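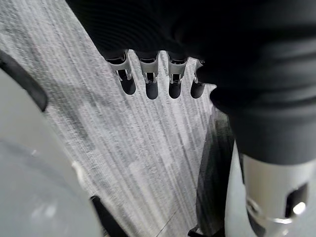

My sister says a sourdough starter is just a pet you can eat, and that I should have gotten a cat. She may be right. I have been keeping mine since July, and in that time I've planned two weekends away around it and called home once to ask whether it had doubled.

I started because the bakery at the end of our street, Zervas, stopped doing the dark rye on weekdays and I was sulking. How hard could it be, I thought - flour, water, a jar. Well! The first one smelled like nail polish and went out with the trash. The second one did nothing at all for six days and then climbed out of the jar overnight and glued itself to the shelf. I kept that one, naturally. Anything with that much spirit deserves a chance.

What I do now is pretty simple. I keep 100 grams in the fridge, feed it the night before I bake, and leave it on top of the water heater, where it seems happiest. The dough gets a long slow rise in the cold pantry and I bake it in my grandmother's old pot with the lid on. I used to fuss over the scoring with a razor blade and try to make wheat stalks like the ones people post. Mine looked like fish bones. One plain slash down the middle does fine, and the crust opens up wherever it wants to anyway.

The rye is still not as good as the one from Zervas (there's something they do with caraway that I can't work out, and I'm too shy to ask), but last week's loaf was close enough that I ate the heel standing up at the counter, with too much butter, before it had cooled. You're supposed to wait. I have never once waited.

Next I want to try a seeded one, if I can find sunflower seeds that aren't salted.

Recent posts
Soup weather again
The great pantry clean-out
A weekend in Ludley
What to do with stale bread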